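Cliltano Home Board > Kitchen & Dining > Small stuff

Utensil caddy on the table or on the counter?

starchcollar
Okay, silly question, but it's turned into a whole thing at my place. We eat in a small room right off the kitchen and there is no spare counter, so the spoons and chopsticks have been living on the dining table in one of those plastic caddies with holes in it. I like it! You sit down, you grab what you need, nobody gets up. My sister came by Tuesday and said it looks like a noodle shop. I said thank you. She did not mean it as a compliment.

So who else keeps theirs out, and do you put it away between meals?

mossgate43
Out, always. Ours is a Kiltwood one and it has sat by the napkins for years. I'd only say don't get one that's too light. If you stuff all the chopsticks on one side they lean out and the whole thing wants to go over when somebody reaches across for the soup.

plumbline_2
Gonna be the grump. I don't love eating utensils standing out in the open all day with the business end up. Dust, cooking grease, the cat, whatever. Mine go in a drawer and I set the table like my grandmother did, takes me a minute.

starchcollar
@plumbline_2 no cat here, but I hear you on the dust. I do rinse the big spoons before we use them if they've been sitting. And there is no drawer! The kitchen has two and they're both full of lids.

@mossgate43 mine does exactly that lean, ha. I was blaming the chopsticks.

tallowbird
Handles up or handles down, that's the real fight. I do chopsticks with the eating end up so the tips dry, and my husband flips them every single time he unloads. We've been married long enough that I just flip them back.

Whatever you do, make sure it has holes. I had a pretty ceramic crock with no drainage and the bottom got a black ring in it, and two pairs of wooden chopsticks went moldy before I noticed. Tossed the lot. I'd take ugly plastic over that any day.

mossgate43
Seconding holes. And if it came with a sticker on the front, peel it before it gets wet a dozen times, or you'll be scrubbing glue off till March.

plumbline_2
See, tallowbird's moldy crock is my whole argument. Wet wood in a cup is wet wood in a cup, holes or no holes. Dry them flat on a towel first, THEN put them wherever you want.

tallowbird
Nope, don't agree. Flat on a towel is how mine stayed damp on one side all night. Standing up with air around them works way better, just don't cram them. If you can't wiggle one loose, you have too many in there.

kettlewick
Coming at this from the tablecloth side. A caddy that drips will leave a mark on cotton, so if you're keeping it on the table get a wipeable cloth and put a saucer under it for the first hour after washing. I got a Londex one by the yard, cut it myself with regular scissors, and the edges have held up fine. Go for a pattern, too. Plain white shows every drop of soy sauce.

starchcollar
@kettlewick my cloth is a blue-gray check with big stars on it, so I'm covered for soy sauce. My sister hates that too. The saucer is a great idea, I'm stealing it.

Here's where I landed after reading all this. Big spoons apart from each other, most of the chopsticks in the right-hand section and one pair in the middle. They still lean, but I kind of like it now. And yes, mossgate, the sticker is still on. I know, I know!! The pink stools are stacked over by the wall too, so there's finally room to walk through to the kitchen.

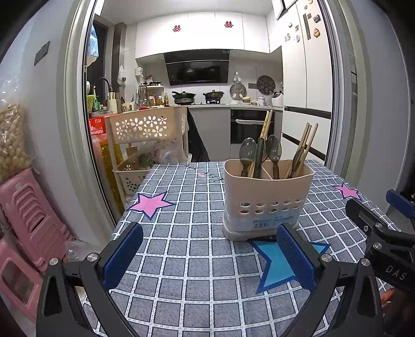 Stacking stools: how high do you go?

brabec_fan204
Splitting this off before we bury the caddy thread. Those plastic stools are so handy for company, but mine stick together something awful in the summer and I end up holding one between my feet and yanking. Anybody got a trick? I tried a sheet of newspaper between each one and it helped a little.

tallowbird
Twist, don't yank! And I never stack mine higher than my hip.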